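Standing desk for sewing? Talk me out of it

bobbinhill
My back is shot after 4 hours of quilting in a chair, so I want to try cutting and piecing standing up. Is it worth 200 bucks or will I just hate it?

Correa_knits
Cutting, yes. Piecing, no way. My foot goes numb on the pedal when I stand and my seams wander all over the place.

zostholm
Gotta disagree! I've pieced standing up since May and my seams are fine. Put the pedal on a low block and switch feet now and then. My grandma's treadle is from 1891 and I'm pretty sure she stood at it half the time, lol.

Correa_knits
Nobody stands at a treadle, come on.

zostholm
You never met my grandma.

gladys_tamayo
I'm with Correa on the pedal thing, but cutting at the right height changed my life (and my shoulders!). I went with plain white because dark fabric shows up so much better against it, and I keep it pushed against the wall so it wobbles less.

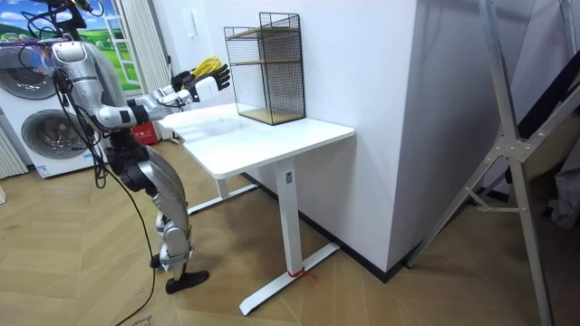 Oh, and set the height with your shoes on. I did mine barefoot and had to redo the whole thing. Elbows a little above the top is what works for me with a rotary cutter.

bobbinhill
Shoes, got it. Does yours shake with a machine running?

gladys_tamayo
A bit at full speed. I slow down on the long seams.

Correa_knits
See, that would drive me nuts. Get a better chair.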